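Bitness Grip Planner, three months in

We license the Bitness grip planner for one cell, a KUKA arm picking mixed household items out of a gray bin. Jiston handled the installation. Veikko Seppälä did the wiring on our side and I ran the tests. The package is a software license, a calibration board and 4 days of remote support.

Setup took 45 minutes from the first calibration pose to the first planned pick. The manual assumes the bin is square to the robot base. Ours was off by a few degrees, and the planner kept rejecting grasps near the walls until we re-entered the bin corners by hand. There is a menu item for this, under Workspace, and it should be in the quick start.
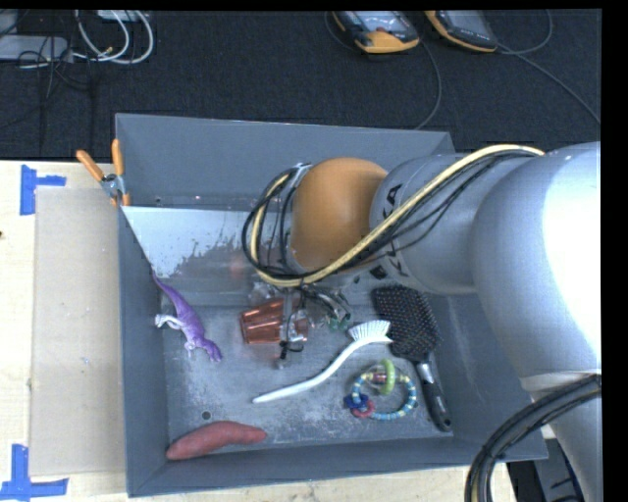 Over the test period we logged 782 pick attempts. Soft toys and vegetables gave little trouble. Thin handles were worse, mainly when a brush lay flat on the floor of the bin, and shiny or translucent cups produced the most failed plans. Lowering the depth confidence threshold helped with the cups but added about 4 seconds per cycle. We left it at the default.

Cable handling is the weak point. The planner has a keep-out volume for the wrist, but it is a plain cylinder and ignores slack in the cable loop. Arash Salehi wrote a script that limits joint six, and we run it on every job. Support told us a configurable volume is planned for July.

Logging is good. Every rejected grasp is stored with a reason code, and the export opens in any spreadsheet program. We renewed the license for the one cell and are holding off on the second until the cable update ships.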